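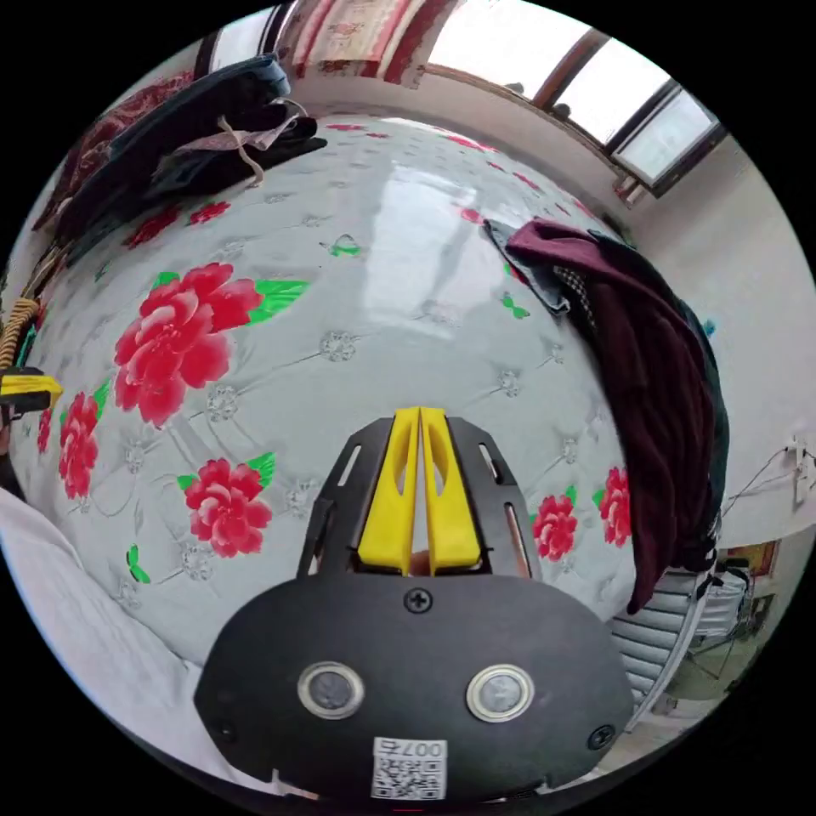

Figure 3.1 A quilted mattress cover with a printed peony pattern.

Chapter 3
Bed Coverings: Layers, Fit and Care

A made bed looks like a single object. It is a stack of separate pieces, each with its own fabric, its own laundering schedule and its own way of wearing out. Students who go on to work in hotels, care homes or private households will handle these pieces every day, and most of the mistakes they make in their first weeks come from treating one layer as if it were another. A cover gets washed like a sheet. A pad is put on upside down. A protector is sent through a hot dryer and comes out stiff.

This chapter deals with the layers that lie between the sleeper and the mattress, with most of the space given to the quilted mattress cover. Chapter 4 takes up blankets, comforters and pillows.

What you should be able to do after this chapter

Name the layers of a bed in order, starting from the base.
Tell a quilted cover from a flat protector and a fitted sheet.
Measure a mattress for depth as well as length and width.
Fit a cover so that the surface lies smooth and the corners hold.
Decide how a cover should be washed and when it should be replaced.

3.1 The layers in order

The mattress rests on a base, which may be a slatted frame, a box spring or a solid platform. Over the mattress goes the mattress cover. In some houses a thin waterproof protector is placed first and the quilted cover goes on top of it. The bottom sheet comes next, then the top sheet, then whatever is used for warmth.

Practice differs. In many homes the quilted cover is the surface people sleep on, with no sheet over it, and in those homes it is chosen for its looks and washed as often as a sheet would be. The cover in Figure 3.1, with its large red and pink blossoms and bright green leaves on a pale ground, would suit a bed made up in that way. Covers meant to stay hidden are more often plain white.

The words on packaging are no great help. "Pad," "cover," "protector" and "topper" are used loosely by manufacturers, and two stores may sell the same item under different names. In this book, a cover is a fabric layer that fits over the mattress and can be taken off for washing. A topper is a thick layer added to change how the bed feels.

3.2 How a quilted cover is made

Quilting joins a face fabric, a filling and a backing with lines of stitching. The stitching keeps the filling from sliding down to one end. Without it, a cover would go lumpy after a few washes, and the thin places would be the ones that get the most use.

The commonest pattern is the diamond, formed by two sets of straight lines crossing at a slant. Look again at Figure 3.1. The cover is stitched in diamonds, and small embroidered silvery-white rosettes mark the stitch points. The printed flowers are much larger than the diamonds and are scattered across them. Print and quilting are two separate matters, and when you describe a cover on an inventory sheet you should record both.

Wide diamonds leave the filling more room to puff up, so the cover feels softer. Narrow diamonds hold it flatter and tend to keep their shape longer. When a stitch line breaks, the filling on either side begins to move, and the break should be mended before the next wash.

3.3 Measuring

Length and width are usually known from the mattress size. Depth is the measurement people skip. A cover cut for a shallow mattress will pull off a deep one at the first corner that comes under strain.

Measure depth at the side, from the bottom seam to the top seam, with the tape held straight and not pressed into the padding. Measure on two sides. Older mattresses sag, and the two figures may differ.

The Flingate guesthouse in Nernorora kept a record of its bedding over one year, and we will return to it in the exercises. The house owned 122 covers and logged 336 faults. Most were of three kinds — slipped corners, broken stitching and stains that had been dried in. The slipped corners stopped almost entirely once the covers were sorted by depth and stored on labeled shelves.

3.4 Fitting the cover

Pull the bed away from the wall if it can be moved. Lay the cover out flat, face up, and match the corners before pulling any of them down. Fit one corner at the head, then the corner diagonally across from it, then the other two. Run the side of your hand from the middle toward the edges to work out folds. A printed cover should be checked from the foot of the bed, where a crooked pattern is easiest to see.

Terms used in this chapter

Backing, depth, face fabric, filling, quilting, stitch point, topper.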